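講演メモ「社員食堂の献立表を読みやすくする」
2021年5月 社内給食担当者向け勉強会

スライド1 表紙
名前と所属だけ言ってすぐ次へ。ドレナムで献立表の編集を担当している。調理の経験はない。最初に断っておく。栄養計算の話は午後のウィダッド・シュブールさんの担当なので、質問が出たらそちらへ回す。

スライド2 きっかけ
数年前の10月、利用者アンケートの自由記述を読んだ。味への不満より、献立表への不満のほうが多かった。「何が出るのか食べるまで分からない」「アレルギーの欄が小さい」「週替わりと日替わりの区別がつかない」。回答は155通。全部読み上げる必要はない。スライドに三つだけ抜き出してある。
ここで会場に、自分の職場の献立表を最後に通して読んだのはいつか聞く。手は挙げさせない。少し間を置いて次へ。

スライド3 旧版の献立表
旧版を映す。文字が小さいので後ろの席からは読めないはず。読めないことを確認してもらうためのスライドなので、拡大しない。
説明する点は次のとおり。料理名が一行に収まらず、途中で改行されている。「季節の」「特製」「風」が多い。「洋風煮込み」とだけ書いてあり、肉か魚か分からない。価格が右端、アレルギー表示が裏面。裏面は掲示すると見えない。

スライド4 料理名の付け方
ここが前半の中心。時間をかけてよい。
料理名は、主な食材、調理法、味の順に書く。「鶏もも肉の照り焼き」は調理法と味が一語になっているが、誰でも分かるのでそのままでよい。「シェフのおすすめ」は名前ではないので使わない。産地名は仕入れが変わると直す必要が出るため、料理名には入れず、備考欄に書く。
外国の料理は、原語の名前を残して下に短い説明を付ける。ガッサン・スフェイルさんに見てもらったときの例を使う。「ムジャッダラ」だけでは注文が伸びなかったが、「レンズ豆と米の炊き込み、揚げ玉ねぎのせ」と添えたら普通に出るようになった。説明は一行まで。二行になると読まれない。
「ヘルシー」という語を使うかどうかは意見が割れる。自分は使わない。理由を聞かれたら、野菜が多いのか油が少ないのか分からないから、と答える。 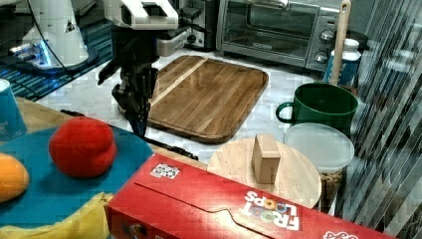 スライド5 調理場の言葉と献立表の言葉
献立表の原稿は調理場から来るので、調理場で通じる言い方がそのまま載ってしまうことがある。「乱切り」「あたり」「返し」などは、作る人には必要でも、食べる人が昼に並びながら読む言葉ではない。道具の名前も同じで、画面にあるような長方形の木のまな板は、誰が見てもまな板と分かるが、調理場では用途ごとに別の呼び名が付いていることが多い。その呼び名が「肉台」「菜台」という形で原稿の余白に残り、献立表に印刷されたことが一度ある。気づいたのは掲示した後だった。以後、原稿用紙の作業メモ欄を切り分け、編集側には料理名の欄だけが届くようにした。
時間が足りなければ、印刷ミスの話は飛ばしてよい。

スライド6 紙面の組み方
一枚に載せるのは一週間分。二週間分を載せた時期もあったが、今日がどこか探すのに時間がかかるという声が出て戻した。
文字の大きさは、立ったまま2メートル離れて読めること。机の上で確認しない。壁に貼って確認する。
列の順番は、日付、主菜、副菜、汁物、アレルギー、価格。アレルギーを価格より左に置く。これはダルマワン・ウィビソノさんの提案で、最初は反対もあったが、価格は固定の日が多く、毎日見る必要がないという理由で通った。
色は二色まで。赤は変更があったときだけ使う。ふだんから赤を使うと、変更の知らせが目に入らない。

スライド7 アレルギー表示
記号だけにしない。記号と文字を並べる。凡例を下に置いても、凡例まで目を動かす人は少ない。
「含む」と「同じ設備で調理」は分けて書く。旧版では同じ印だった。これは紙面の都合でまとめてよい話ではない。
表示の確認は二人で行う。一人目が仕入れ表と照合し、二人目は仕入れ表を見ずに紙面だけを読む。二人目の役割は、読んで迷うところを探すこと。
法令の細かい質問には即答しない。持ち帰ると言う。

スライド8 変更があったとき
食材が届かず献立が変わる日は必ずある。以前は上から紙を貼っていたが、はがれるし、下の文字が透ける。
今は変更欄を最初から紙面の下に空けてある。書く内容は、変更前、変更後、アレルギーの増減の三点。変更理由は書かない。理由を書くと欄が足りなくなり、肝心の増減が小さくなる。
午前9時までに分かった変更は紙面を刷り直す。それ以降は変更欄に手書き。手書きは楷書で、必ず日付を入れる。

スライド9 三つの食堂で試した結果
ロスティクス、スヌツカ、ナカムラの各食堂。
ロスティクスは受付での「これは何ですか」という質問が減った。係の人の感触で、記録は取っていない。そう正直に言う。
スヌツカは夜勤の利用者から、照明が暗くて読めないという指摘があった。紙面をいくら直しても解決しないので、掲示場所を出入口の脇に移した。
ナカムラは新しい版に慣れるまで3か月以上かかった。古い版に戻してほしいという声もあった。列の順番が変わったことが一番の不満だった。切り替えの前に告知を出すべきだった。ここは反省点として話す。

スライド10 持ち帰ってほしいこと
自分の職場の献立表を壁に貼り、離れて読む。次に、食堂を使わない人に読んでもらい、何の料理か言ってもらう。言えなかった料理名に線を引く。来週の原稿はその線のところから直す。

質疑用の控え
・電子掲示板にする予定は。ある。ただし紙もしばらく残す。
・英語併記は。ヴァージル・ポップさんの食堂で先に試している。料理名の説明行だけ訳し、備考は訳さない。
・写真を載せるべきか。毎日は勧めない。実物との差が苦情になる。新しい料理の初日だけなら載せてよい。
・ひな型はもらえるか。配布可。受付のマルスン・ソンさんに申し込んでもらう。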